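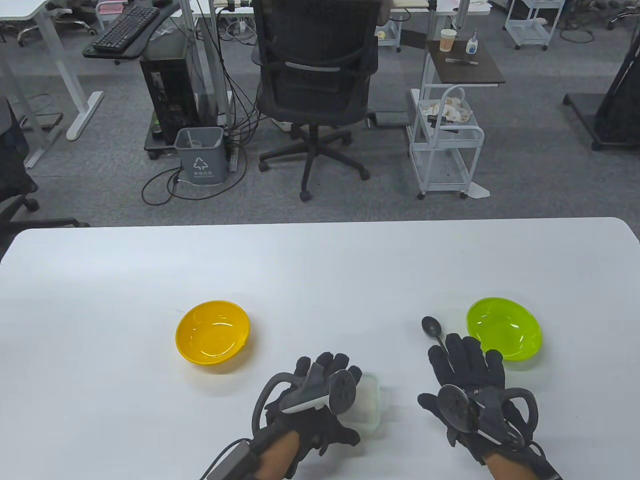 Yellow and green bowls on the white table.

Waslow Community Baking Club
Minutes of the March meeting

The meeting opened at 6:30 p.m. with 14 members present. The minutes of the last meeting were approved with one correction: the oven repair was done by Demchenko Appliance, and the bill was $583.

Money
The balance stands at $1,497 after the repair. Dues are in from 43 members. It was agreed to leave dues as they are until fall.

Bake sale
The Vemora Street lot is booked again. Tables go up at 7 a.m. Members asked for labels that list nuts and dairy in larger type. The label sheet will be redone before the sale. There was a long discussion of whether to sell whole pies or slices. A vote was taken and slices won.

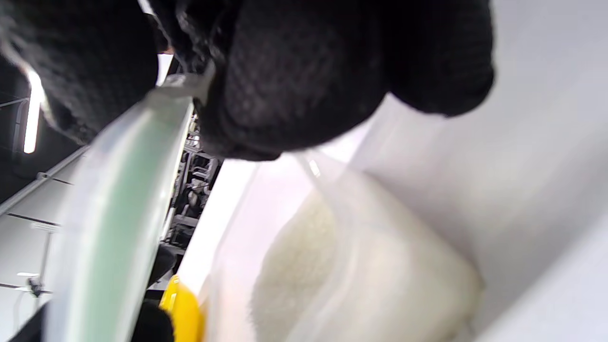

Black glove, with a translucent strip, pale green in the middle.

Supplies
Flour will be bought from Rondine in the large bags, as last year. The price of butter was discussed and no decision was made. Two of the cooling racks are bent and will be thrown out. Members are reminded to write the date on anything left in the refrigerator.
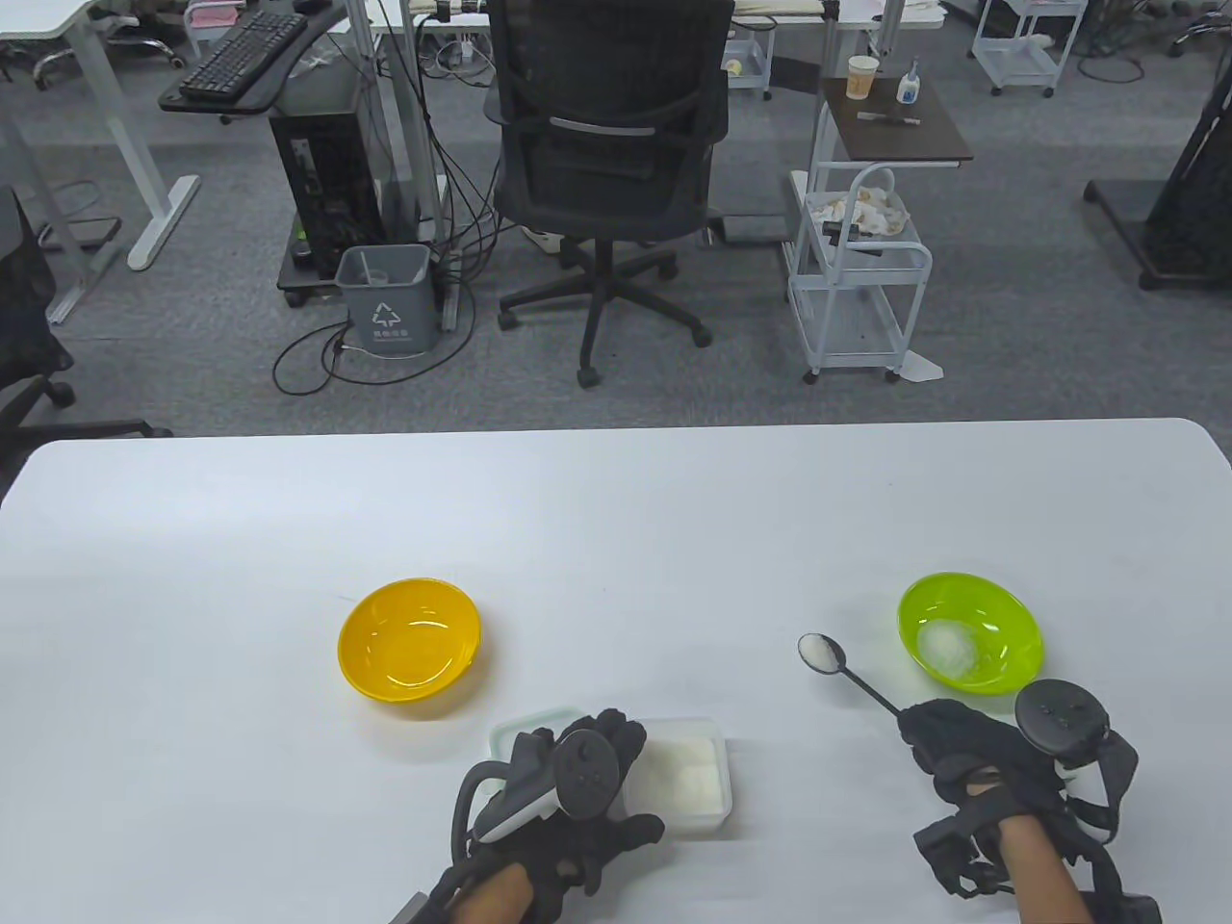 Other business
The hall wants the kitchen key back by 9 p.m. on meeting nights. A request for a sourdough evening was held over to next month.

The meeting closed at 8:10 p.m.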